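My street has a new crossing

After four years of asking, we have a real crosswalk on Whitlock Avenue, with a light and a button. I moved to this city from far away and I did not expect that white paint on the road could make me so happy, but it does.

The place was always bad. Cars come down from the bridge and the limit is 30, but the drivers do not see the sign until they already passed the bakery. In October the city put a counter box on the pole for one day. It counted 2,639 cars, and 107 of them went much faster than the limit. My neighbor Kevser Duman printed these numbers and taped them inside the door of our building, where they are still hanging.

I went with her to the public meeting. I was nervous to speak, because my English becomes smaller when many people look at me. Bülent Canpolat from the traffic office listened and wrote something down. He said a light is expensive and first they would try a police car in the mornings. They tried it. When the car was there, everybody drove like my grandmother — and when it left, they drove like before.

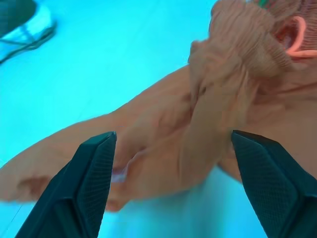 Hair pulled back, and an arm too quick for the picture.

The light was turned on last week. You push the button and wait 19 seconds, I measured it with my kitchen timer. For me this is fine. Etelka Kerekes on the second floor walks with a cane and she finds the green too short for coming back with groceries, so I wrote to the office again and asked for a few seconds more. No answer yet.

There is also a question about the bus stop. It stands now directly behind the crosswalk, and when the bus is stopped you cannot see well what comes from the left. Kevser wants to move it to the corner by the Prenda shop. The owner does not like the idea, he says people will sit on his steps. I think people sit there already.

The next meeting is after the new year and I will go again. If you live between the bridge and the school, please come also.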